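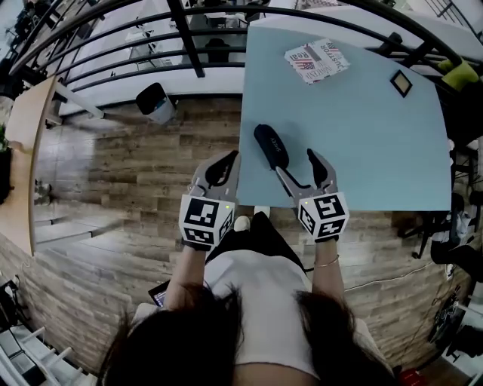 Domestic Organisation, Mukbridge evening course
Handout 2: Small things on tables

Last session we looked at cupboards. Tonight is the tabletop, where most tidying advice goes soft.

The standard claim, repeated in the Gilora guide and in nearly every magazine piece since, is that a clear surface makes for a clear head. I would treat this with suspicion. The guide offers no evidence for it, and the 2000 edition said much the same about drawers.

What we can look at is the kind of thing that settles on a table: a dark case, a printed card or coaster, a small square object with a black edge. Questions to ask of each:

Does it get used at this table?
If it lives elsewhere, how far is the walk?
Would anyone miss it within a month?

The Qaisi method says to sort by size. I have tried it and can't see the point, as a case and a card can be wanted at the same moment. Sorting by use is slower to begin with and seems to hold up better, though I wouldn't swear to it.

A bin close to the table helps. Ellix trays probably don't; people fill them and then stack things on top.

Reading: Gilora guide, chapter 13. Ignore the list of 100 things to throw away, half of which you won't own.

For November: bring notes on one table at home, before and after. If it looked the same after a week, write that down too.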